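Banquette seating for a small café: fixed or freestanding, and how deep?

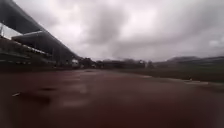 Posted in Commercial Interiors, May 2018

puludero_cafe

We are taking over a ground floor unit in Vurkport and turning it into a café with a small breakfast menu. The room is long and narrow with a window at one end and the counter at the other. I want bench seating down the left-hand wall with tables and loose chairs opposite, because separate chairs on both sides would leave no room to walk through with a tray.

I have had two prices. One is from a joiner who would build the bench on site, fixed to the wall, with lift-up seats for storage underneath. The other is from a contract furniture supplier who makes it in sections that arrive finished and bolt together. The supplier is dearer but says it can be in place in a day. The joiner wants a week and would send the seat pads out to an upholsterer, which is a separate bill I haven't had yet.

Things I can't settle:

Should the bench be fixed to the wall at all? We are on a six-year lease and the landlord has to agree anything permanent. He hasn't said no but he is slow to reply.

How deep should the seat be? The joiner drew it at 600 mm and the supplier drew it shallower. I sat on a deep one in another place and had to perch on the front to eat.

Vinyl or fabric? I would like a green wool but everyone pulls a face when I say so.

The wall also has a radiator on it, near the window. The joiner says box it in with a grille. The supplier says leave a gap in the run. I don't much like either.

Budget is tight but I would rather do it once.

gollell_upholstery

I do restaurant and pub seating for a living, so bear in mind I am on the side of buying proper upholstery.

Depth first. People mix up two measurements. The 600 on your joiner's drawing may well be the overall depth, from the wall to the front edge, and that includes the back. Once he has put in a backrest with a bit of a slope and some foam on it, the part you sit on is a good deal less. Ask him to draw a section through the bench with the pads on and mark the seat depth from the face of the back cushion. Then do the same with the supplier. You may find the two are closer than you think. For eating you want people upright with their feet flat on the floor. A deep, soft seat is for a lounge.

Height matters just as much and gets forgotten. Foam squashes. If the bench is built to the finished height you want with nobody on it, your customers will sink and the table will be up by their chests. Have a sample pad made in the foam you are going to use, put it on a box, put a table in front of it and sit down for the length of a breakfast. Get a tall person and a short person to do it too.

Fabric: a wool will look lovely and you can get contract grades of it, but it doesn't belong on the seat of a place that serves eggs and coffee. What I do most often is a faux leather or coated fabric on the seat and a woven on the back, where it only gets shoulders. You could have your green wool there. Check whatever you choose is rated for heavy contract use and that the whole build-up, foam and cover together, meets the fire standard for your type of premises. Ask for it in writing and keep it, as the fire officer or your insurer may want to see it. A domestic fabric from a remnant shop will not do, however nice the price.

Avoid deep buttoning on the seat. Crumbs go into the folds and stay there. Buttons on the back are fine. Vertical channels on the back are easier to wipe and cheaper to make. Ask for the seat pads to be separate from the base, held down with clips or strong hook tape, so that one can come away for repair without closing the whole wall.

On fixed or loose, I'd go for sections. I recently moved a run of sections for a client from one address to another, and apart from one new end panel it all went back in. A bench built to the wall goes in the skip when you leave. Your landlord may also ask you to make good the plaster behind it.

Don't have lift-up seats unless you really are short of storage. To open one you have to move the table and whoever is sitting there. The hinges work loose and the lid rattles.

29_steps

We had ours built by a joiner in January and I'm happy with it, so I'll put the other side. Our walls are nowhere near straight. The supplier's sections would have left a wedge-shaped gap behind that would have filled up with teaspoons. The joiner scribed the top rail to the wall and you can't see a gap anywhere. If your building is old, put a long straight edge along that wall before you decide.

We do have one lift-up section, at the end by the counter with no table in front of it, and that is where the spare till rolls and the Christmas things live. The rest is fixed down.

What I would change is the plinth. Ours comes straight down to the floor flush with the seat, so people can't tuck their heels under, and it is covered in scuff marks. Have it set back and put something tough on it. Ours was painted and we have redone it already.

Also think about sockets before anything gets built. Customers will ask. We ended up with an electrician lying on his side with half the front panel off.

tymoshchuk_joinery

radiator — don't box it in tight, you'll cook whoever sits there and the rest of the room gets nothing. move it to the opposite wall or swap it for a tall narrow one by the window. a plumber can do that before the bench goes in. needs to be reachable for bleeding either way

puludero_cafe

Thanks all. I put a straight edge on the wall and it is out by 21 mm at the window end, which I'm told can be covered with a scribed strip on top of the sections. So I think we are going with the supplier, set-back plinth, coated fabric on the seat and the green wool on the back. I have asked both of them for drawings with the pads shown. The plumber is coming to look at moving the radiator, and the landlord has now said he wants to see the drawings as well.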